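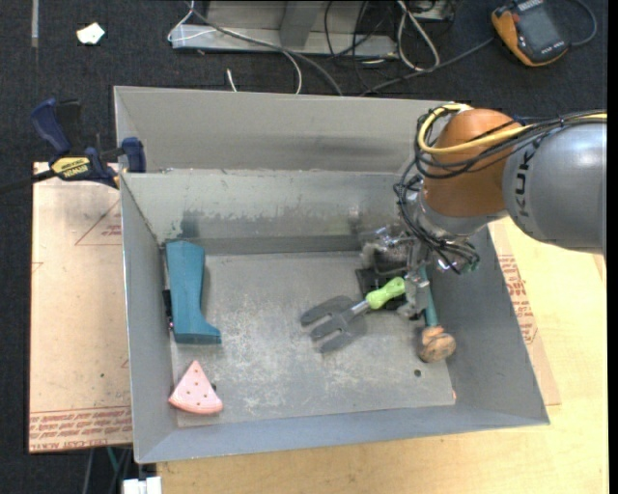
Storing hand tools in an open metal bin without damaging the heads

Asked in: Tool Care and Storage
Viewed 194 times
3 answers

I keep my small hand tools in an open gray metal bin on a wooden bench top. At present it holds a hand fork with a contoured lime-green handle, a mallet with a teal handle, a few odds and ends that do not belong there, and whatever else gets dropped in during the week. The bin is the right size for the bench and I do not want to replace it with a wall rack, as the wall in question is single brick and damp from October to March.

Three problems:

1. The fork slides to the middle and lies flat on the bin floor. The prongs have started to rust on the underside only, where they touch the metal. The top face is clean.

2. The mallet will stand against the wall of the bin for a while and then go over. The head has a small crack in one face, 20 mm long, running with the grain. I do not know if this is from falling or from drying out.

3. The bin floor is scratched through to bare metal in several places, and those places are also rusting.

The shed is unheated. I took a humidity reading with a cheap meter over one week and it peaked at 78 percent in the early morning. The bin is 221 mm deep inside.

What I would like to know is whether a liner would fix this, and if so which material. I have seen rubber matting, felt, and cork suggested. Also whether the mallet should be stored head up or head down. I have read both.

Venla Väisänen

Comments on the question

Orozco: Is the bin galvanized or painted? It makes a difference for the scratches.

Venla Väisänen: Painted, I believe. It came from a school workshop clearance in Litmont and had no label. The scratches show a thin gray layer over bare metal.

Answer 1 (accepted)

Do not use felt. Felt holds water, and at the humidity you give it will keep the underside of the fork wet for most of the day. Cork is better but breaks up under sharp tools. For a bin this deep, use ribbed or open-grid plastic or rubber matting. The purpose is to lift the steel off the floor so that air can pass under it. A smooth rubber sheet does not do this. Water collects between the sheet and the metal and you get the same rust, only hidden.

Order of work:

Empty the bin and brush it out. Take the rust off the floor with a medium abrasive pad, wipe down with mineral spirits, and let it dry. Prime the bare spots with a metal primer and put two thin coats of enamel over that. Leave it for the full time stated on the can before anything goes back in. Paint that is dry to the touch is still soft enough to be marked by a fork.

Cut the matting 5 mm short on each side so it can be lifted out for cleaning. Lay it ribs up.

For the fork: scrub the head, dry it, work off the rust with steel wool, and wipe on a thin film of boiled linseed oil or camellia oil. Repeat each time the tool has been in soil. The handle needs no treatment beyond soap and water. Check the point where the shaft enters the plastic, as soil packs in there and stays damp. An old toothbrush will clear it. If you use linseed oil, spread the rag out flat outdoors to dry before you throw it away. A wadded rag can heat up and catch fire.

For the mallet: a crack that runs with the grain and starts at the face is usually a drying check, though a fall can open up one that was already there. At 20 mm I would keep using the mallet for light work. Mark the end of the crack with a pencil line. If it goes past the line, replace the head. Wipe the whole head with linseed oil, with extra on the end grain, and leave it overnight before wiping off the excess.

Head down is correct for storage in a bin. The weight is at the bottom and the tool is stable. Head up puts the weight at the top of a lever and it will fall every time the bin is moved. The advice to store head up comes from racks, where the head hangs on two pegs and the handle points at the floor. That is a different case.

To stop it tipping, fit a divider. A strip of 9 mm plywood cut to the inside width of the bin will do, held by a short batten at each end. Half the depth of the bin is high enough. Seal the cut edges.

Ljubica Mladenović

Comments on answer 1

Venla Väisänen: Thank you. Do the battens need to be screwed through the bin wall? I would prefer not to drill it.

Ljubica Mladenović: No. Use double-sided mounting tape on clean paint, or cut the divider for a tight fit and leave the battens out. Drilled holes will rust unless you paint the edges.

Answer 2

I just put an inch of dry sand in the bottom and mix in some oil. Stick the fork in prongs first. Never had rust. My dad did the same with his spades.

Fernodthorpe

Comments on answer 2

Ljubica Mladenović: Oiled sand works for steel, but it should be kept away from the mallet. Grit gets pressed into the face and then marks whatever you strike. Sand from a beach must not be used at all on account of the salt.

Fernodthorpe: fair point, I keep my mallet on a nail

Answer 3

The other answers deal with the bin. I would look at the air first. A reading of 78 percent in the early morning is high enough for bare steel to rust with no liquid water present – oil film or not, you will be repeating the work every few weeks. Two things helped in my own shed at Goltalby:

A loose lid on the bin at night. A piece of board is enough. It slows the change in temperature inside and there is less condensation on the metal in the morning. Take it off in the daytime.

Silica gel in a cloth bag, dried in the oven when the indicator beads change color. This only works with the lid on. In an open bin it does nothing useful.

Do not put the tools away wet and then cover them. That is worse than no lid.

I agree on the ribbed mat. I have no opinion on the mallet.

Orozco

Comments on answer 3

Venla Väisänen: I have a board the right size. I will try the lid with the mat and take the readings again in March.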